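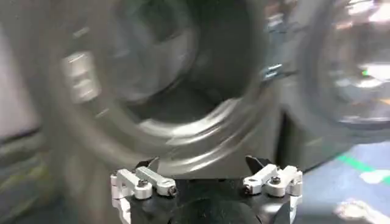 Late trading trial to run through winter

Small shops and laundries in Culcombe can stay open til midnight from October after council voted through a longer trial last night. Old cut-off was 9pm. Pubs and bottle shops not included, their hours are set under a separate licence.

The vote was close and the meeting ran well over. Most of the argument was parking on Nigatu Street, where residents say they already can't get a spot after tea.

Council got 1,342 responses to its survey. Of those, 743 wanted the midnight close, the rest were split between 10pm and leaving things as they are. 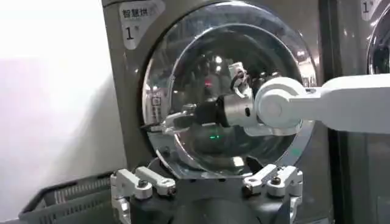
Shift workers were the biggest group in favour. Firdevs Baysal, a night cleaner at the Beltby hospital, told the meeting she gets one evening off a week and spends half of it driving to Pitbridge to do washing and pick up milk. "By the time I'm up and organised everything here is shut," she said. "It's not a luxury, it's socks."

Noise rules don't change. Deliveries still have to be finished by 8pm and any shop backing on to houses must keep its rear door closed after 10. Bins too, no emptying glass overnight. Fines are the same as before.
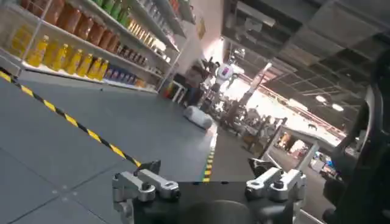

Bottled juice on a lower shelf.

Traders have to register but there is no fee for the first six months. Forms at the library counter or on the council website, altho the website was down this morning when we checked.

Not everyone is keen. Hui-mei Chuang, who has lived off Nigatu Street for years, wants the car park lights fixed before anyone is encouraged to walk through there at 11 at night. Three of them have been out since autumn, she said. Council staff said a contractor has been booked but could not give a date.
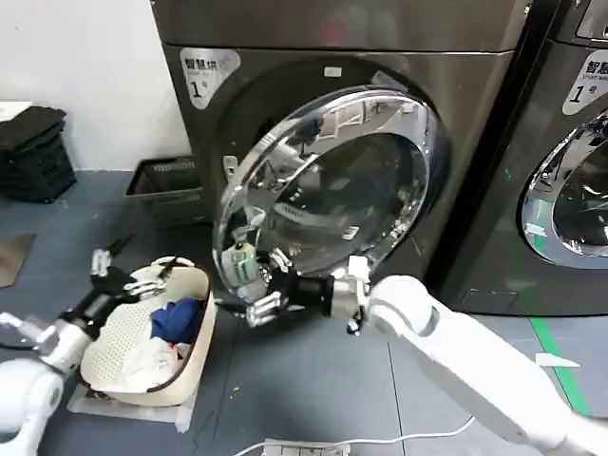
The last bus is the other sticking point. The 546 leaves the main stop at 9.40pm and there's no money in this years budget for a later one. Councillors asked for a costing and it is due back before the trial ends.

Registrations open at 9am tomorrow. Comments on the trial can be left at the front desk, quote item 647.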